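3 min read

The Undeck is a two-channel stage monitor mixer made by Jovham for singers and small bands who want to set their own in-ear levels during a show. It takes a feed from the main board, adds the vocal mic directly, and gives the performer one large knob for each.

We have carried it in the shop since October, mostly for customers moving up from floor wedges. Sound crews at small festivals have been buying it too, usually in pairs.

The case is steel and weighs less than a full water bottle. Inputs are on the back, with one combo jack for the mic and one XLR for the board feed. The headphone output is on the front, next to the battery light. There is a mute switch on the left side that you can work with a foot if the unit is on the floor, though it's a bit small for boots.

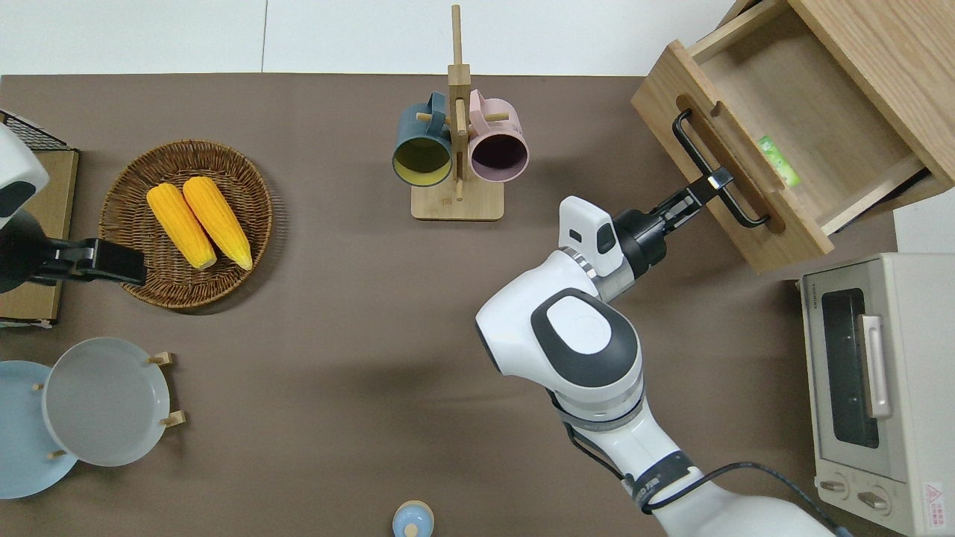
Open drawer in a light wooden cabinet, toaster oven below.

Battery life is 20 hours at medium volume. At full volume, expect less. The unit charges over USB-C and will run while it charges, and we did not hear any added noise with the charger that comes in the box. Older phone chargers may cause a faint hum.

The limiter is always on. Some singers find that it clamps down early on loud choruses, and for them we suggest turning the board feed down before touching the vocal knob. The threshold can be changed with a small screwdriver through the hole on the bottom plate. Turn it slowly.

Undeck works with any wired in-ears. We tested it with the Myung single-driver set and the Inine triples. The Myung pair is the better match for the price. The Inine set is clearer on backing vocals but needs more gain.

What you get: mixer, belt clip, USB-C charger, soft pouch. Cables and earphones are sold separately.

Price: $231
With Myung in-ears: $300
Band pack, three mixers with one spare clip: almost $700 before tax, pickup only

Units can be returned unused within the usual store period. Opened earphones can't be returned. Replacement clips and pouches are in stock, and the battery can be swapped at our repair counter while you wait.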